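Protokoll der Projektbesprechung Plilia, Arbeitspaket 3 (Datenerhebung mit Handgreifern)
Ort: Brestberg, Besprechungsraum 2. OG
Zeit: Montag, 10:00 Uhr
Protokoll: Nouhaila Morsy
Verteiler: AP 2, AP 3, Kocabaş (Industriepartner)

TOP 1 Protokoll der letzten Sitzung
Ohne Änderungen angenommen. Der offene Punkt zur Benennung der Episodenordner ist erledigt; es gilt das Schema aus dem Wiki.

TOP 2 Stand der Datenerhebung
Im Oktober wurden 415 Demonstrationen der Aufgabe »Tuch greifen und ablegen« mit den Handgreifern aufgenommen. Davon wurden 79 nach der automatischen Prüfung verworfen, in der Mehrzahl wegen Abbrüchen der Posenschätzung. Der Rest liegt auf dem Projektspeicher und ist für das Training freigegeben.
Die Abbrüche häufen sich bei schnellen Drehungen um die Längsachse und bei Blickrichtungen auf helle Fenster oder glatte weiße Wandflächen. Morsy weist darauf hin, dass die Belichtungsautomatik in diesen Fällen zu träge nachregelt. Feste Belichtung wurde in einer kurzen Testreihe erprobt und verringert die Zahl der Abbrüche, verschlechtert aber die Darstellung des Greifbereichs im Schatten. Eine Entscheidung wird zurückgestellt, bis die Auswertung beider Einstellungen auf denselben Abläufen vorliegt.

TOP 3 Relative Pose der beiden Greifer
Bisher wurde die relative Pose allein aus den beiden unabhängig geschätzten Trajektorien berechnet. Über die Dauer einer Episode driftet die Differenz; der Median des Endfehlers liegt bei 17 mm. Für beidhändiges Greifen von Textilien ist das zu viel.
Die in Grivus eingebaute Korrektur nutzt zusätzlich die Markerbeobachtung: Sobald der Marker des einen Greifers im Weitwinkelbild des anderen erkannt wird, geht die Messung als Nebenbedingung in die Optimierung ein. Der Median sinkt damit auf 10 mm. Der Gewinn hängt stark davon ab, wie lange der Marker sichtbar bleibt. Am Bildrand ist die Eckenschätzung durch die Verzeichnung des Objektivs schlechter; diese Messungen werden derzeit mit einem festen Faktor abgewertet. Vorgeschlagen wird eine Gewichtung nach Bildradius, abgeleitet aus den Kalibrierresiduen.
Rückfrage Kocabaş: Ob sich das Verfahren ohne Marker betreiben lässt. Grundsätzlich ja, allerdings nur mit der alten Genauigkeit. Ein Abgleich über gemeinsame Bildmerkmale wurde bisher nicht untersucht und ist im Arbeitspaket auch nicht vorgesehen.

TOP 4 Training und Generalisierung
Das aktuelle Modell wurde mit fester Tischbelegung trainiert. Auf Szenen mit zusätzlichen Gegenständen fällt die Erfolgsquote deutlich ab – vor allem dann, wenn ein Gegenstand unmittelbar hinter dem Tuch steht. Vermutet wird, dass der Annäherungswinkel aus dem Hintergrund statt aus der Tuchkante gelernt wird. Ein Ablationslauf mit maskiertem Hintergrund soll das klären.
Für die nächste Aufnahmeserie werden Gegenstände, Blickhöhe und Startpose der Greifer zwischen den Episoden variiert. Personen im Hintergrund sind zulässig, sofern keine Gesichter zu erkennen sind.

TOP 5 Beschlüsse und Aufgaben
a) Radiusabhängige Gewichtung in Grivus einbauen, Vergleich mit dem festen Faktor auf dem bestehenden Datensatz. Zuständig: AP 2.
b) Belichtungsvergleich abschließen, Ergebnis als Tabelle im Wiki. Zuständig: Morsy.
c) Ablationslauf mit maskiertem Hintergrund starten. Zuständig: AP 3.
d) Fingerbeläge vor jeder Aufnahmeserie auf Abrieb prüfen und Wechsel im Gerätebuch eintragen. Zuständig: alle Aufnehmenden.

TOP 6 Verschiedenes
Der Speicherplatz für Rohvideos reicht noch für eine weitere Serie. Danach werden verworfene Episoden nur noch als Metadaten vorgehalten.
Nächste Sitzung: Montag, 10:00 Uhr, gleicher Raum. Ergänzungen zur Tagesordnung bitte vorab an Morsy.

Anlage zu TOP 3 und 4: Handgreifer am Aufnahmetisch, Tuch vor Topfpflanze, zweiter Greifer mit Marker rechts
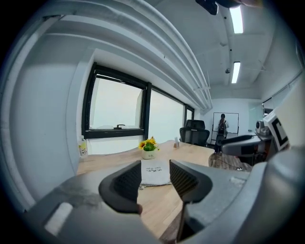
Die Kalibrierresiduen der Weitwinkelkameras werden zusammen mit dem Vergleich aus Beschluss a) verteilt. Bis dahin bleibt der feste Abwertungsfaktor in Grivus unverändert.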